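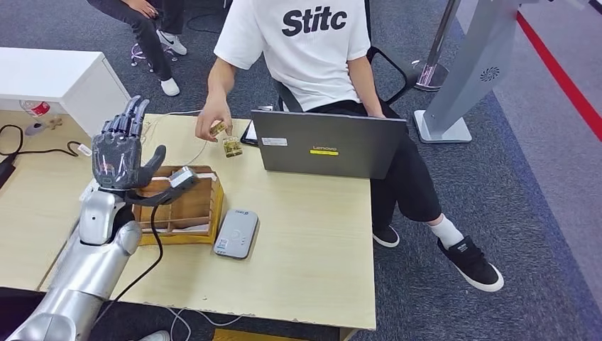
Section 2. Planning the purchase of a Cusesus hand and arm station

Please read this section before you send an order. It is for the person who prepares the budget, also if this person will not operate the station.

2.1 What to decide first

1. Write down the objects which the hand must hold. Give the size and weight of the smallest and the heaviest one.
2. Choose the table. A normal office desk is accepted if it does not move when you push it with one hand.
3. Decide where the operator will sit. The laptop and the arm should be on the same desk, so the operator can reach the stop button without standing up.
4. Check the power outlets. The arm, the hand and the laptop need one outlet each.

Note: The laptop is not in the package. You can use one that your office already has, if it passes the test in Section 3.

2.2 Preparing the budget

1. Enter the station price: 2,282 euros with one hand, or 3,198 euros with two hands. The arm is included in both prices.
2. Add delivery. From the warehouse in Bolovberg it is 70 euros for each box.
3. Add 10 percent for small parts, such as cables, trays and finger covers. Many customers forget this line and must ask for money a second time.
4. If you want training on site, ask Guerreiro for a separate offer. Training is not sold together with the station.

Caution: Do not order the second hand later only to divide the payment. The controller for one hand can not drive two, and it must then be replaced at your cost.

2.3 Before you sign

1. Measure the desk again, with the laptop open on it.
2. Plan the way of the cables. No cable should pass under a chair wheel.
3. Send the filled form to Nhi Bạch at the Pernedville office. Questions about invoices go to Deirdre Ó Briain.
4. Keep a copy of the offer. The prices in it are valid until the end of June.

Note: Delivery time is counted from the day when we confirm the form, and weekends are not included.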